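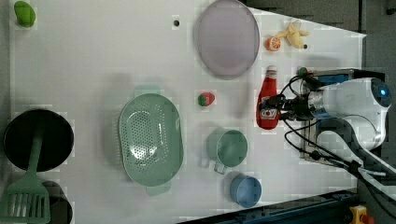
Play kitchen pieces out on the table, ketchup included.

Kitura Toy Library
Pretend Kitchen Kits: Frequently Asked Questions

What is a kitchen kit?
A tub of pretend food and things to pretend to cook it in. The contents differ a little from kit to kit, depending on what was donated and what has been chewed. Each tub has a packing card taped inside the lid. The card is the final word on what belongs in your kit, even if your four-year-old remembers it differently.

How long can we keep it?
Three weeks, with one renewal if no one else is waiting. Kits go out quickly in September and come home slowly in the summer. If you're going to the cottage, please renew before you leave the driveway.

What does it cost?
Borrowing is $16 a kit for members. The deposit comes back to you when the kit does, less anything owing for lost pieces.

What ages is it for?
We lend to families with children 3 and up. Younger siblings will take part anyway, so keep an eye on the small fruit.

How do I wash the food?
Warm water, dish soap and a cloth, then a night on the drying rack. Please don't put anything in the dishwasher. We had a very nice Plernico eggplant that went through on the pots and pans cycle and came back as more of an ashtray.
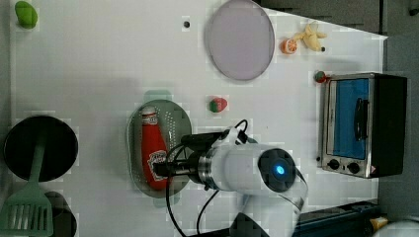 Soft pieces need more patience than hard ones. Wipe them instead of soaking them, squeeze gently in a towel and give them a second day to dry if the first wasn't enough. The banana is the one to watch: its peel opens into floppy strands, and a surprising amount of yogurt can live in there. Open it right up, wipe along each strand, and leave it open until you're ready to pack.

Can we plug in the toaster oven?
No. Please also don't put the food in your own oven to see what happens. We know what happens. Barbara Sikora, who runs our repair bench, has a shelf of it.

Do the cups and bowls work for real snacks?
We'd rather they didn't. Pretend soup is encouraged and can be served as often as your household can stand it. Real soup belongs in your own dishes.

We've lost a piece. Are you angry?
Only briefly. Check under the couch, inside the winter boots and in the actual fridge, where a good half of our missing vegetables are found. If it still hasn't turned up, tell us at the desk and write it on the card. A single fruit or vegetable costs $3 to replace. Pots, pans and anything with a handle are priced on the card.

We've found a piece that isn't ours.
It's probably from the Skirano tea set, which gets around. Send it back with your kit and we'll sort it out.

How should everything go back in the tub?
Large flat things first, so the plate and the frying pans go on the bottom. The colander sits on top of those, and the cups go inside the colander. Food fills the gaps.

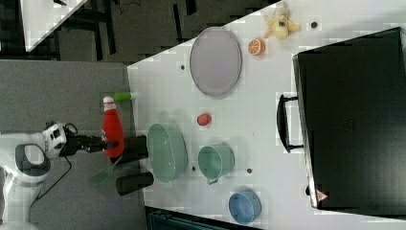
Bottles travel lying down along the side, with the spatula beside them. If the lid won't close, something is standing up that should be lying down – it is usually a cup. Pressing harder has never helped, and we have the cracked lids to show for it.

Why is the orange only half an orange?
It came that way. We have been asked for the other half many times, occasionally in tears, and we're sorry.

Can I donate toy food?
Yes, as long as it's clean and whole. We don't need more peas. Roscoe Boateng looks after donations at the front desk and will accept peas out of politeness, so please don't ask him.

Can daycares borrow a kit?
They can, on a group membership, with up to two kits at a time. Ask for the group form at the desk. The one in the rack by the door is the old form and has the wrong phone number on it.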